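3.2 The cup and the toothbrush

I want to slow down on the smallest arrangement in our inventory, one cup and one toothbrush, before getting to the crowded shelves in Section 3.3. 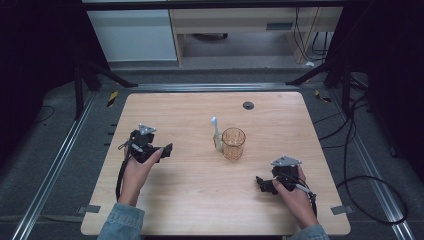

Figure 2. A toothbrush leaning against a ribbed, amber-tinted plastic cup on a wooden tabletop.

When Judit Oláh and I started coding the Bravorville household diaries, we had a single label for this sort of thing, "brush with cup," and we were pretty happy with it. Then we hit the entries where people described the brush as being "by" the cup, or "up against" it, or "next to it, sort of standing," and our tidy label fell apart in an afternoon. A brush in a cup and a brush on a cup are different habits, and people feel surprisingly strongly about which one is theirs!

So we split the label. "Stored" means the brush is inside the cup. "Propped" means the brush touches the outside of the cup and gets its support there, as in Figure 2, where it leans on the left side with the bristle head up. "Parted" covers everything else — brush flat on a surface, cup somewhere nearby, no contact between them. I argued for a fourth label for brushes laid across the rim, and Judit talked me out of it on the grounds that we would end up with a label for every bathroom in town. She was right, though I still bring it up.

The diaries themselves came from 175 households, each of which wrote down where the everyday washing things ended up after they were put away. We didn't ask for reasons. People gave them anyway (they always do), and that's where most of the good material is. After throwing out the entries we couldn't read or couldn't place, we had 1711 usable notes across all the objects in the inventory, and the brush and cup turned out to be the pair people wrote about at greatest length. I had bet on towels.

Propping is the odd one of the three, and I'd like to defend giving it a category of its own. Miklós Antal, who read an early draft, thought it was just storing done lazily. I see why, but the diary writers don't talk about it that way. One woman wrote that she props the brush "so the cup is still a cup," meaning she wants to be able to drink from it without taking something out first. A man in a shared apartment wrote that the cup belonged to everybody and the brush was his, and he wasn't about to mix the two. Another writer simply said the bottom of the cup got slimy and he was done with it. All three treat the cup as a stand for the brush while keeping the inside of it free for something else, or at least free of the brush.

It also matters which end is up. Writers who prop nearly always mention the bristles, and they want them off the surface. That makes the lean a bit of a balancing act, as anyone who has tried it with a smooth glass will know. Several people mentioned the brush sliding down in the night. We had hoped to say something about whether ribbed or textured cups get used for propping more often than smooth ones, but the diaries are thin on that point. People will tell you the color of a cup and where they bought it, and hardly ever what the side feels like. Zeeshan Lodhi has suggested adding a line about surface texture to the September diary sheets, and I think we should, even if it makes a long sheet longer.

Color came up far more than I expected. In homes with several brushes, color is how you know whose is whose, fair enough. But single people wrote about it too, and a fair number had picked a cup to go with the brush or against it. I read a whole paragraph on the trouble with see-through cups, which, according to the writer, show every water spot and make you feel judged before breakfast. I can't do much with that as data, and I've kept it pinned over my desk.

One caution on how far to take any of this. Our labels describe where things sit once they have been put down, and they say nothing about how long they stay there or who moves them next. Orsolya Kerekes made the same point about the Nyitrai kitchen diaries, where mugs were logged in their "proper" spot and then spent most of the day somewhere else. I suspect propped brushes move around more than stored ones, just going by how often people grumble about picking them back up, but that's a hunch and I'd rather leave it as one until we have repeat entries from the same bathrooms.

For the rest of this paper, then, "stored," "propped" and "parted" are used only in the sense given here. Where a diary entry could go either way, Judit and I each coded it alone and then argued it out, and the ones we couldn't settle were left out of the comparison in Section 4.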